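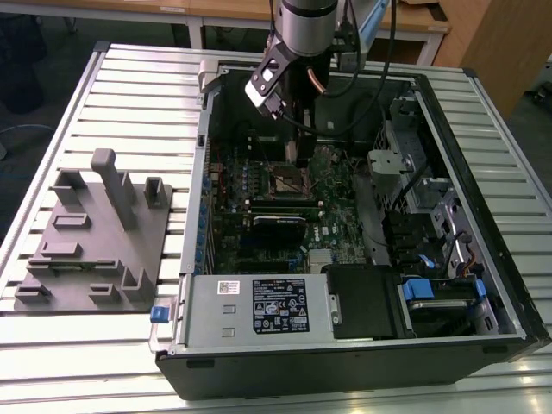
Motherboard (also mainboard, or just "the board" if you're me). A motherboard is the big flat circuit board that everything else in a computer plugs into, and I've been fond of them ever since I took my first one out with a kitchen screwdriver. They come in all sorts of colours, with no rule about it that I've ever found. Green is the one I think of as the classic, and the Dell board in the open tower is a nice example, with its processor socket sitting empty inside a metal frame and a memory module below it.

Names. People argue over these! Homa Kordestani, who wrote the old Skillik glossary, liked "mainboard" and wouldn't budge. "Motherboard" caught on because smaller boards hanging off it got called daughterboards (a word I wish we still used more).
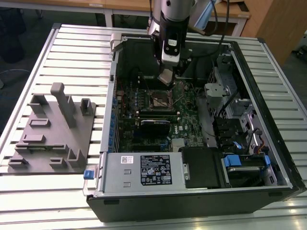

Sockets. The socket has to match the processor, and makers change the shape every few years, so a new chip often means a new board too. Some have the pins on the chip and some have them in the socket. Either way they bend if you so much as look at them, so go gently and line up the little corner mark first.

Battery. Most boards carry a coin cell that keeps the clock going when the power is off. If your computer keeps forgetting the date, try that first.

See also: Daughterboard, Expansion slot, Heat sink.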